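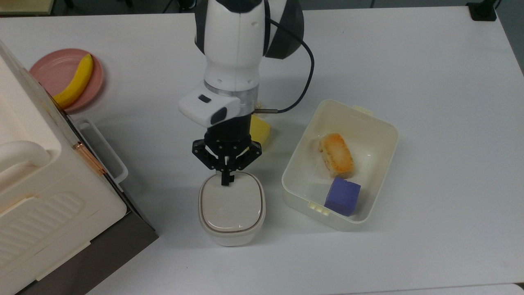

Call me when it can do the dishes, Csenge Bíró wrote under our first release, and went on to ask why anyone would need six hundred recordings of an arm fussing over a lunch box when a four-year-old does it for free. It's a fair question and it is still pinned at the top of the tracker. This README is the long answer. The short one is that it can't do the dishes.

Jullside Tabletop Chores
README, second release

What you get

600 episodes of one arm with a parallel gripper doing kitchen-flavored chores on a white table. The food is toy food. The stakes are low. Each episode is one try at one chore, with joint positions, gripper opening, the head camera view and a one-line instruction in everyday English.

300 of the episodes were driven by a person. The other 300 were run by the Petov policy, which learned from the first 300 and picked up several of their bad habits.

The chores

There are 7. The names below are the ones used in the task field.

lid_off: take the lid off the small white container
lid_on: put it back
fruit_to_plate: banana to the pink plate
fruit_off_plate: the reverse, and harder than it sounds
bread_to_tray: toy bread into the open tray
cube_out: remove the purple cube from the tray, where it has no business being
clear_table: everything off the table surface and onto a plate or a tray, any order

The cube is a distractor in the other six chores. People ask what it stands for. It stands for whatever is on your own kitchen counter right now that isn't food.

Can it do chores yet

Some. On fruit_to_plate the Petov policy is dull to watch, and we mean that as high praise. It goes to the banana, it closes, it lifts, it lets go over the plate. If the banana ends up hanging over the rim we count it, on the grounds that we've all set a table like that.

On lid_off it is a different machine. The lid is low and slightly domed and offers two fingers very little to argue with. A common failure is to come straight down on the middle of the lid, stop there, and stay until the time limit, like a guest who has forgotten why he walked into the kitchen. We left all of those in. They carry the label stall.

clear_table is where hope goes to be measured. The policy will often move the first item well and then move it again. Dénes Katona labeled every one of these by hand and asked that the readme mention it.

If you came to find out whether to cancel your cleaner, don't cancel your cleaner.

Labels

success: the chore was done when the clock ran out
partial: clear_table only, at least one item put where it should be
stall: no useful motion until the time limit
drop: item left the gripper early
wrong_item: usually the cube

An episode gets one label. Where two people disagreed, the harsher label won. If you think we were too hard on the arm, the raw votes are in votes.csv and you may reopen the trial.

Layout of the archive

episodes/ has one folder per episode, numbered from zero
meta/tasks.json has the instruction strings
meta/splits.json has the train and test lists
votes.csv has the labels before they were merged
tools/replay.py plays an episode back at normal speed, or faster, which we recommend for the stalls

The Trulholm loader reads this layout directly. The Quách loader needs the flag --flat and will complain even when it works.

Known problems

Gripper opening is logged as commanded and not as measured. A gripper that thinks it is closed on a banana and one that is closed on a banana look the same in that column. Check the camera view.

The clock in the August batch drifts by 2 frames toward the end of long episodes. A patch is in tools/ and is applied only if you ask for it.

Instruction strings say bread throughout. One labeler maintained that it was tofu and wrote so in the notes field, at length. The notes field is free text and should not be trained on.

There is no water, no soap, no glass, nothing sharp and nothing that spoils. A policy that scores well here has shown it can handle a tidy table and light objects. We would not hand it a wine glass, and we'd ask you not to hand it one of ours.

Contributing

New episodes are welcome if they use the same seven task names. Pull requests that add an eighth chore will be read with interest and left open. Failed episodes count the same as good ones, so please don't delete yours before sending.

Questions go to the tracker. Dénes reads it on Sunday.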